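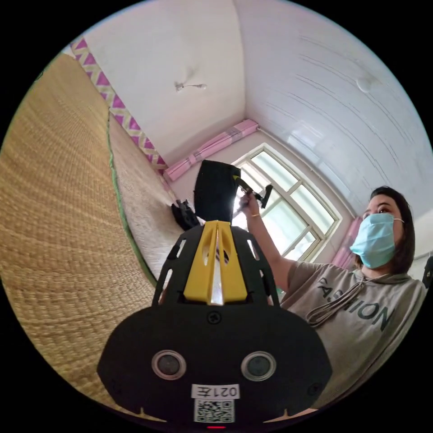 About Us | Home Robotics
3 min read

Arkimum is a small shop in Tristport. Eleven of us, one long bench, a loading door that sticks. We work on one question: can a machine do the chores yet? Beds, laundry, dishes, sorting parts into bins.

Short answer, as of 4/5/20 -- some of them. Slowly.

How we started

We began in November with a bin-sorting job for Queiroz, a parts supplier across the river. Same bins, same shelf, same light all day. Went fine. Then somebody on their side asked if the arm could fold the shop towels too. It could not. Took us 585 tries to get a fold we'd show a customer, and that one was crooked. We've been on household work ever since.

What we do now

People do the chore first, with hand-held grippers, in regular rooms with regular furniture. The machine learns from that. Bedrooms are harder then kitchens, in our experience. Soft things move when you touch them. Sheets, mats, curtains, straps -- all trouble. A steel bracket stays where you put it.

Our main project is called Esine. Goal is 2000 recorded chores, start to finish, mistakes kept in. Not there yet. Pillowcases are going badly.

Where things stand

Shop floor: good at picking, placing, stacking. Bad at tangled cable.
Home: OK at putting a cup on a shelf. Poor at making a bed. Don't ask about fitted sheets.
Speed: a person still wins, every time we've run it. Usually by a lot.

We get asked when you can buy one. We don't sell a house robot and have no date for one. If a company tells you theirs does all the housework, ask to see it in your own home, with your own laundry.

Work with us

We take on 3 outside projects at a time, mostly small shops with one boring job they'd like off thier hands. Send a short note on what the job is, how often it gets done, and what goes wrong. Phone video is fine. We read everything, replies can take a couple weeks.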